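Rastano vial set

Hi! I'm Faizal Harahap and I put this set together in August, mostly in the evenings. It's 300 teleoperated runs of one small job: carry a vial over to a clear rack and lower it into a hole.

What's in it

Wrist video, joint angles and gripper width for every run. I kept the 28 misses too (label: miss), so please don't filter them out before you've had a look!

Clear vial, clear rack, black tabletop. Depth was pretty hopeless on this stuff, so it's color only. 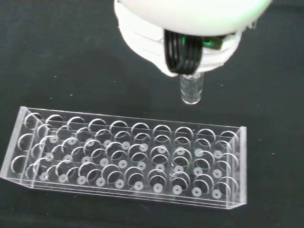 Splits

Train on the Stombridge folder, test on Jorkham. Run 17 has a gap in the joint log, sorry, I'll redo it when I get a free evening.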